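Unit 7. Family Ties and the Decision to Relocate

Reading before class: Course reader, chapters 11 and 12. Bring your notes from the interview exercise.

Last unit we looked at moves made for work and the way surveys record them. This unit covers moves made for a partner, a parent or a child. Researchers call the person whose job or situation starts the move the lead mover, and the person who comes along the tied mover. The terms are old and a little stiff, but you will meet them in most of the articles on the list, so learn them.

1. Who is the tied mover?

A tied mover is someone who would not have moved alone. The term says nothing about whether the person is happy with the move. Some tied movers were eager to go. Others agreed after months of talks at the kitchen table. A few were told.

In older studies the tied mover was nearly always assumed to be the wife. That assumption shaped the questions that were asked. If a form has one line for "reason for move" and the husband fills it in, the wife's reason is lost. When you read anything on the older part of the list, check who answered the questions and whether anyone else in the home was asked.

Children are tied movers too, and so are older parents who are brought to live closer to a son or daughter. We will come back to parents in section 4.

2. The stated reason and the working reason

People give short answers to strangers. "We moved for his job" may be true and still leave out most of the story. Mahsa Abbasi's interviews with couples who settled in Kombo are useful on this point. She spoke with each partner alone, then with both together. In the joint talks the couples usually gave one reason. Alone, they often gave two or three, and these did not always match.

One woman said in the joint talk that they had come for the schools. On her own she said that she had wanted to live within a bus ride of her sister since her first child was born, and that the schools made it easier to bring up. Abbasi calls the first kind the stated reason and the second the working reason. Use these terms in your papers. Do not treat the stated reason as a lie. It is the reason both people can say out loud in the same room.

3. Couples who live apart first

Many moves for love come after a stretch of living in two places. This stage has its own costs – travel, two rents, weekends that go by too fast – and its own habits. Each person builds a daily life the other has no part in. When one of them moves, that person gives up a daily life and enters one that is already running.

Atieno Mabula describes this as the guest period. The newcomer does not know where the extra keys are kept, which neighbor to avoid, or why dinner is always late on certain nights. Friends are "his friends" or "her friends." In Mabula's account the guest period ends when the newcomer has at least one tie in the new place that did not come through the partner. It might be a job, a choir, a friend from the laundromat. The tie can be small.
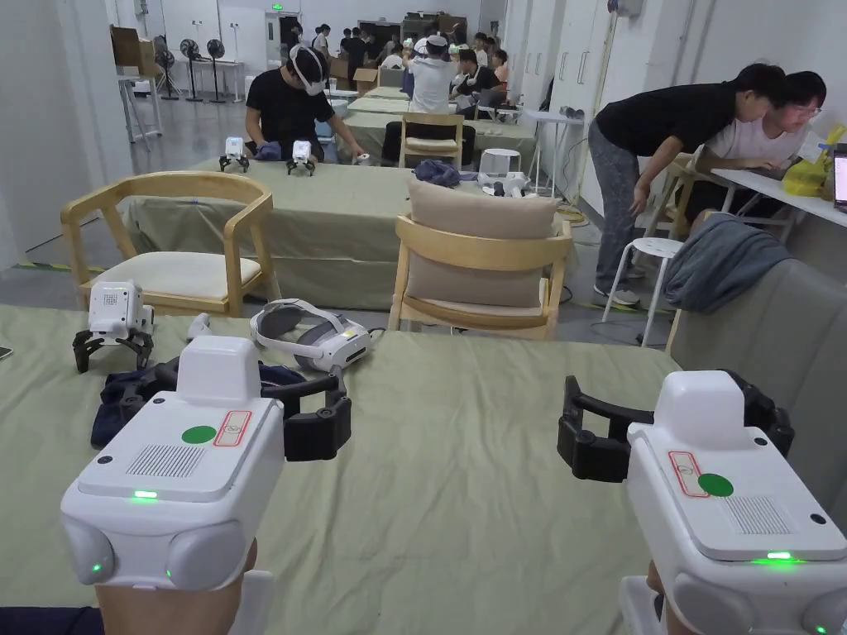 Vol. 2, No. 2

Note that the guest period can also happen in a home that is new to both people, if one of them knows the town and the other does not. Moving to a new apartment together may help with the keys and the closets. It does not help with the friends.

Points to look for in the Mabula reading:

Who pays for the move, and whether it is talked about later
Whose furniture is kept
How often the newcomer goes back to visit, and whether the partner goes too
What the couple said would happen if it did not work out

The last point matters more than students tend to expect. Couples in the study who had talked about it did not split up more often than the others. Several said that the talk made the move easier to agree to.

4. Moving toward parents

Mutua Obura writes about adult children who go back to the town of Erkska to be near a mother or father. His main case is a man of forty-six who moved home with his wife and two sons after his father had a fall. The father had not asked him to come and was annoyed when he did. The wife, who had never lived in Erkska, ended up doing most of the driving and most of the sitting in waiting rooms.

Obura asks us to count the move as hers as well. In a standard survey she would show up as "moved with family" and the care she gave would not show up at all. Compare this with what section 1 says about forms.

Siblings are the other half of this story. The one who lives closest usually does the most, and the ones who live far away usually send money or opinions. Where the closest one lives is sometimes chance and sometimes a choice made years before with no thought of parents.

5. Friends

Most of the reading treats friends as something lost in a move and then replaced. Yvette Marchand disagrees. She points out that old friends often stay important for years after a move, mainly by phone, and that they are the people a tied mover turns to when the trouble is with the partner. New friends are useful for rides and company. Old friends hear the working reason.

Her sample is small, with 200 letters and messages from a single group of women who had left Ristau, so be careful about how far you stretch it.

For discussion

Think of a move in your own family. What was the stated reason? Who would you have to ask to hear a different one?

Is "tied mover" a fair term for a child of fifteen? For a child of three?

Mabula puts the end of the guest period at the first separate tie. Could it be placed somewhere else?

Written work

Write two pages on one of the discussion points, using at least one interview. Change all names and leave out street addresses. If you interview both members of a couple, talk to them apart first. Papers go in the box outside Room 2373 by 4 p.m. on the day of the next seminar. Adhiambo Kimaro will read the drafts of anyone who wants comments before then. Email her a copy and say which discussion point you chose.

Next unit: Separation, and who keeps the house.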